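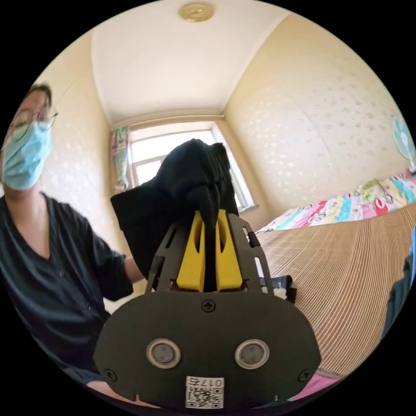 Last updated: 10 September 2025

I gave up running in May and took up long walks. The route I like best goes from Pellthorpe out to Vuvar, mostly on farm tracks.
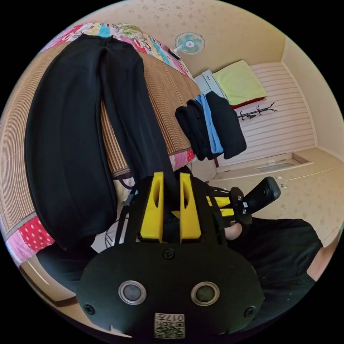
The last 500 yards are uphill — slow going after rain. Joelle Semaan walks it faster than I do and waits at the gate. 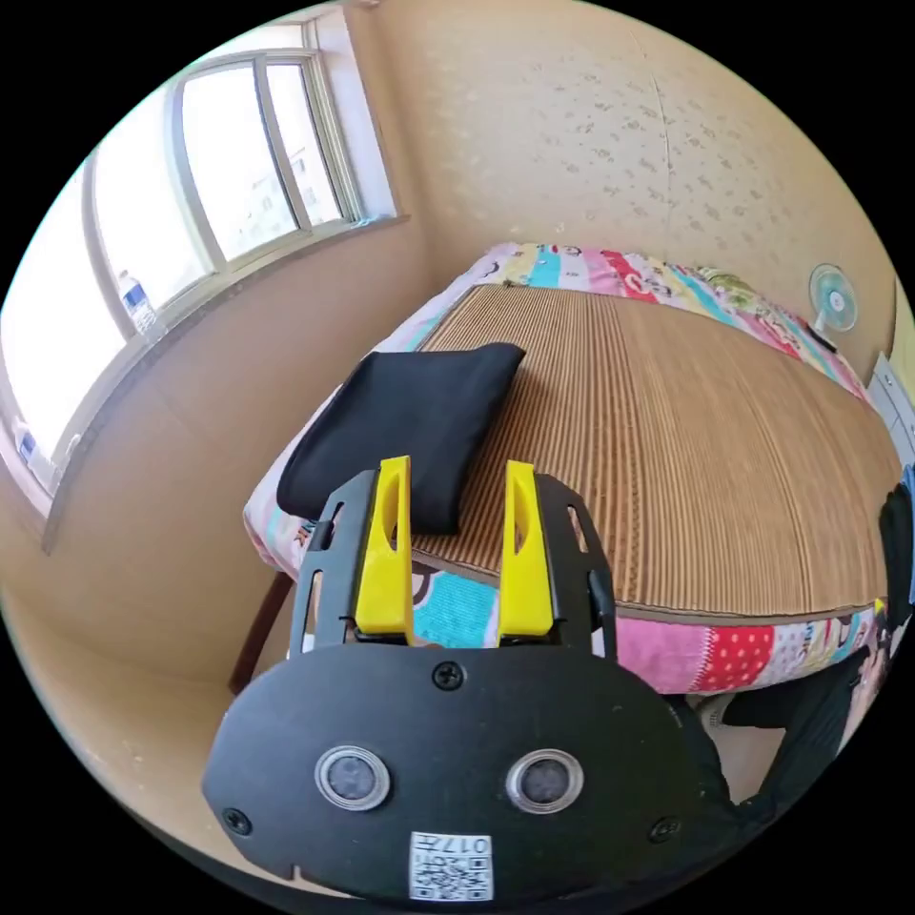 Straw mat on the bed.

We stopped three times last Sunday and still made the bus home.
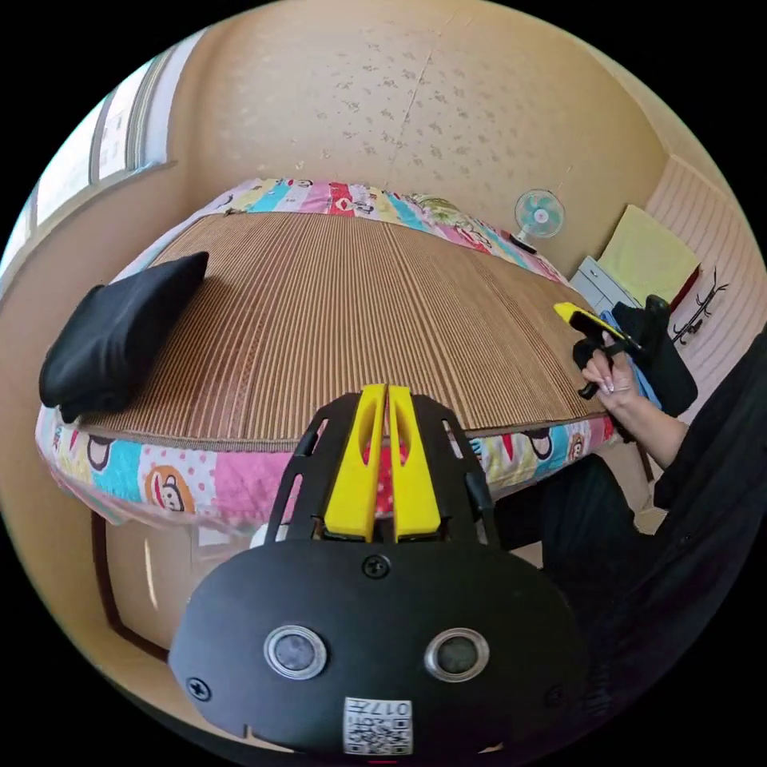

Geraghty Walking Club

Next month we try it in the other direction, starting from Vuvar after lunch.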